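Seeking advice: a robot visit day for a mixed group, how to arrange it?

Posted in: Automation and Robots > Visits, Demonstrations, Open Days

nyamweya_lib

Good evening to all. I am writing from the reading club of Nyamweya, and English is my third language, so please be patient with me.

Our club has been invited to the open day at the Lodus workshop in Lodport, on 6th August. The invitation says that the visitors will see "simulated and real handling of everyday objects". We will be 30 persons, among them school pupils and also several retired people. Most of us have never stood near a robot. I was asked to prepare the group, and I have to write one page which everybody will read in the bus.

I went alone to an earlier demonstration of the same workshop in June, to know what to expect. It was a smaller evening, two hours only. The host worked in simulation and the view from the robot was put on the big screen. I had imagined car parts or boxes, but the object was a book. For a reading club this was of course a very pleasant surprise! I asked if I may take some views home for our page and the host sent them to me the next morning.

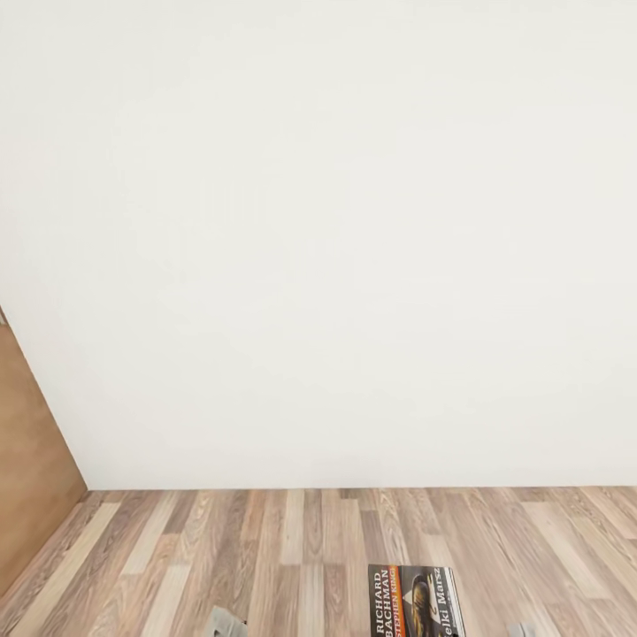 What I did not understand well during the evening is why so much time was spent on a book. The host told us that a paperback is harder than a cup, but there were many people asking and I was standing at the back. I wrote in my notebook: "thin — flat on floor — fingers must go where?" and after this I could not follow, as the talk became technical. I would like to explain this point on my page in two or three sentences, in words which a pupil of twelve years can understand.

My second difficulty is the word "simulation". When I told our members about it, one lady answered that she does not wish to travel so far to look at a computer game. I did not have a good reply for her. Is there a simple way to say why these workshops use simulated rooms, when they have a real robot standing next door?

The book on the screen was a Polish edition, "Wielki Marsz", with the names Richard Bachman and Stephen King on the cover. Two of our members read Polish and they were very happy when I told them. In English the novel is "The Long Walk". I am thinking to put this on the page also, maybe with a question for the bus. For the younger pupils I am not sure that this novel is suitable, so I would keep it only as the title. 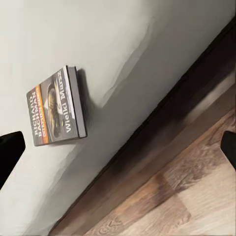
My third question is about the practical side. The invitation gives no information about seats, and some of our members cannot stand for long. In June we were standing all the time. I also do not know if it is polite to ask that the host speaks slowly, or if we should send our questions before the visit. I have already collected them from the members, and some are very good, for example: does the robot know that it is a book?

Thank you in advance for every advice.

triltereck_bench

I have helped with demo days at Triltereck for a few years, so I can answer most of this. We are not connected to Lodus, and their routine may be different.

For the paperback, you could write something like this: "A cup stands up and leaves room on both sides for the fingers. A book lying down is wide and low. If the fingers try to take it across the cover, they may have to open very far. If they take it by the thin edge, they need to get close to the floor without hitting it." That should work for a twelve-year-old. If you want one more sentence, say that a paperback also bends and its cover can slide open while it is being lifted. Let the pupils try it at home with two fingers held stiff and no thumb tricks. They will understand it in a minute.

The position matters too. A book standing against a wall is a different problem from the same book lying down. When it is upright, the thin side is easier to reach, but now the wall is in the way behind it and the book may fall over at a small push. You can give the group both cases and ask them which one they would choose.

About simulation, I would tell the lady that it is a place for practice. You can try the same task 2,455 times before lunch and no book is damaged, and you can change the floor, the wall or the light without moving any furniture. Then you go to the real robot and find out what you got wrong. Usually it is friction. Simulated covers and real covers do not slide in the same way, and we have lost many afternoons to this.

Does the robot know it is a book? It depends on the system, so please do ask them. Some programs only need a shape and a place to hold it. Some others have been given a name for the object as well. I would not promise the members one or the other before you hear it from the host.

Seats: write to them now, and give the number of people who need a chair. A workshop can nearly always find chairs if it knows a week before, and almost never on the same morning. For us 30 people is too many at one screen, so ask also if they can make two groups. Sending the questions before is polite and the host will be glad. Asking for slow speech is fine too — I would put it in the same letter.

One more thing for your page. If there is a real arm running, there will be a line on the floor or a barrier. Bags stay behind it as well as feet. Long scarves should be tied back.

portside50

went to one of these in Lodport last year, parking is terrible, tell your bus driver to use the back gate. bring water. The simulation part was ok but I liked the real arm more, it was louder than I thought. no idea about the book thing, we had sponges

nyamweya_lib

Many thanks to you both. I have sent the letter to the workshop today, with the request for chairs and for two groups. The sentences about the cup and the book I have copied to my page almost without change, I hope this is permitted. The lady with the computer game has read the explanation about practice and she is coming, but she wants to see the real arm first.

I tried the test with two stiff fingers on our own books at the club table. The dictionary was impossible. A thin book of poems was possible only when it stood upright and another member held her hand behind it, so I will put this test in the bus program too, if the road is not too bad.

@portside50, do you remember if the back gate is open in the morning? Our bus arrives early and I could not find it on the map.

portside50

it was open when we came, that was after lunch though. ring them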